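Safta Dinu opens the door of the shared workshop with her elbow, a mug in each hand, and starts talking about soap before I have my coat off. She has been building a refilling robot here since November, evenings mostly, on a bench she splits with two other members, and she has named it Zorkia.

"I cleaned hotel rooms for years," she says, "and I can tell you the part everybody hated was topping up the little bottles. You're tipping this big jug, and you have one hand to hold the small one, and your mind is on the next room!"

Her plan was to learn the job from people first, so before she bought a single motor she spent a long while just watching hands pour.

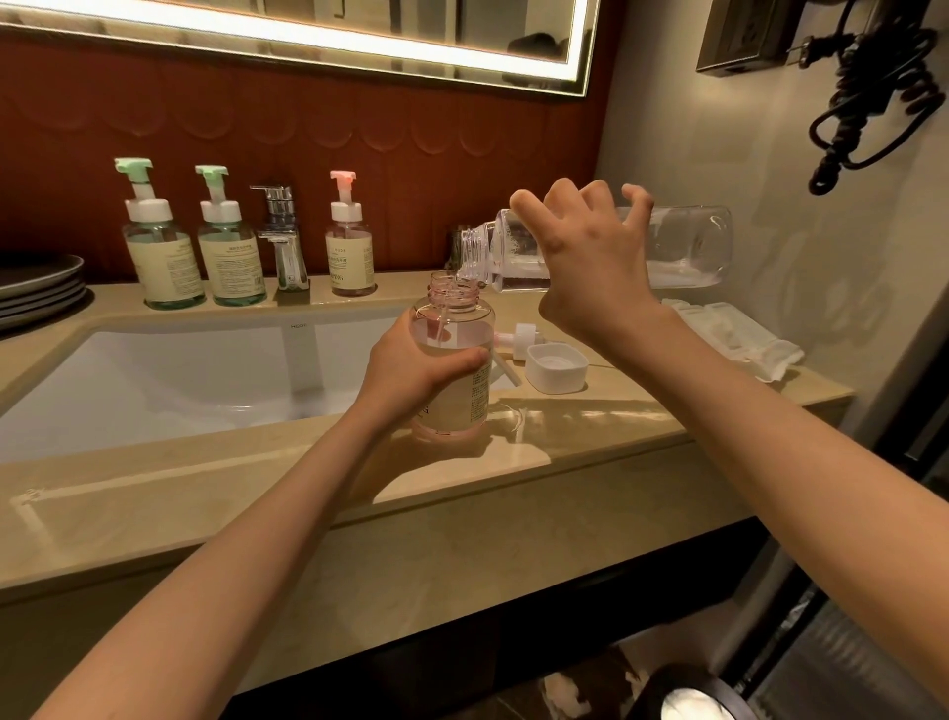

"And what you see is that the two hands are talking to each other the whole time," she goes on, tilting her mug to show me (and very nearly losing the coffee). "The holding hand is as busy as the pouring one. I had planned on one arm and a clamp, bless me, and I went home and drew the whole thing over again with two."

The second arm cost her 900 dollars, secondhand, and she is still a bit sore over it. The grippers she printed herself, 39 versions so far, and most of them are in a crate under the bench. Version 39 has soft pads and a wider thumb, and she is fond of it.

"It spills," she says cheerfully. "Come back in the spring and it'll spill less."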